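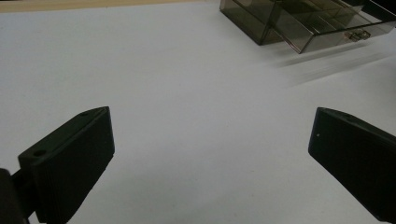 Ovum wants 8 dollars to walk you through its storage workshop in Praltham, and I paid it mostly to see whether small drawers deserve the praise they get. I have owned too many of them. The first stop was a pale tabletop with a smoky plastic storage box on it, one drawer open, and I spent longer there than the tour wanted me to. I could tell that the plastic let some light through. Whether I could tell a spool of thread from a roll of tape through it is another matter, and it's the one that counts when you're hunting for something at night. The guide's answer was labels. Fine, but then why pay extra for plastic you can see into?

The workshop is on the second floor of an old seed warehouse. We went up at 10 in the morning, a dozen of us, and were asked to leave our bags on hooks. The talk began with a number painted on the stairwell wall: 3,823. It is how many small items Ovum says it collected from the desks and kitchen drawers of one apartment building before designing its "system." I asked how many of those the owners wanted back. The guide laughed and said most of them. That seemed to me the most useful fact of the day, and she went right past it.

## The sorting session

Everyone got a tray of mixed odds and ends (buttons, batteries, keys, picture hooks, pen caps) and was told to put them away in drawers. The first round was by type. The second was by how often you'd use a thing. I was slower in the second round and so was the woman beside me, who kept moving the same battery back and forth. We were told that this feeling of doubt is normal and goes away after roughly 50 days. I'd like to know who kept at it that long.

I'll give them the part on depth. A shallow drawer means one layer, and with one layer you don't dig. I went home and checked my own kitchen, and the deep drawer is indeed the bad one. It didn't take a tour to fix it, just a shoebox lid.

## The Harb and Orberg lines

After a coffee break we saw the two ranges they sell. Harb is the cheaper one, and its drawers stuck when I pulled them from one corner. Orberg slides much better and starts at 120 dollars for a set, which is a lot to spend on keeping rubber bands together. Neither has a stop at the back that I trusted. I pulled an Orberg drawer all the way out by accident and had to kneel for the buttons.

The shop is at the bottom of the stairs and you can't leave without going through it. I bought nothing. Two people from our group bought the big Orberg set, and I hope it works out for them.

Parking is free behind the building until noon. Skip the coffee.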